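3. Apparatus and Table Layout

Shares 76 | Comments 3

The ball box used in the second round of sessions replaced the open ramp described in the previous section. The ramp had worked well enough for watching a ball roll, but children and adults alike lost sight of the ball once it left the end, and a good part of each session went to finding it under furniture. We wanted an object that kept the ball close to where it had been placed and let the person see where it was at each stage.

The new box has two main parts. The upper part is a cream housing with a rounded top. The lower part is a clear acrylic enclosure fixed to the front of the housing, so that a ball in the lower section stays in view. We left the inner framework uncovered on this side. In early trials with a paper panel taped over it, people bent down and looked for gaps in the tape, and the panel came off after one afternoon.

The table was covered with a plain white sheet before each session (Figure 3). The wood of the table top is a warm honey color and red stands out against it poorly in low evening light, which Su-chen Yip noticed when coding the first recordings from the Flanstead room. The sheet also marked the working area. Balls that rolled past the edge of the sheet were scored as lost, even when they stayed on the table.

Placement of the box was not fixed by a jig. The person setting up put it left of center, judged by eye, and smoothed the sheet afterward. We checked the position again at the midpoint of each session and moved it back if it had drifted. Drift was small in most sessions - the box slides easily on the sheet when pushed from the side, but few people pushed it.

We ran 33 sessions in all. Four were dropped, two for missing sound and two in which the sheet had been left off, leaving 29 for analysis. A session ended when the person said they were done or when the room was needed. All were held in March, in carpeted rooms, so that a dropped ball did not bounce far or make much noise. We return to the matter of noise in the discussion, where we compare our results with the Tsao layout, which used the same type of box on a bare floor.

Ball position was coded in one of four ways: on top of the housing, inside the clear enclosure, on the sheet, or lost. A ball in a hand was coded by the last place it had rested. This rule is simple but it hides some things of interest, such as how long a person held a ball before putting it back. A second coder went through nine sessions and disagreed mainly on balls touching the front wall of the enclosure from outside, which are easy to mistake for balls inside it.

Comments (3)

rwh_lab: Did you try a gray sheet? White gave us glare on the clear plastic and we had to redo the lighting.

Marta: The last-place rule seems odd to me. Why not just add a fifth code for hands?

S. Yip: We may do that for the next round. It would mean going back through every recording, and Tuesday is the only day we have a second coder.

Related items
Open ramps and lost balls: notes from the first round
The Skerner table covers, washed and unwashed
Nollix sorting trays in small rooms

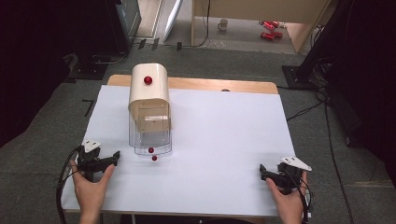
Figure 3. Ball box on the covered table, with one red ball on the housing, one inside the clear enclosure and one on the sheet in front.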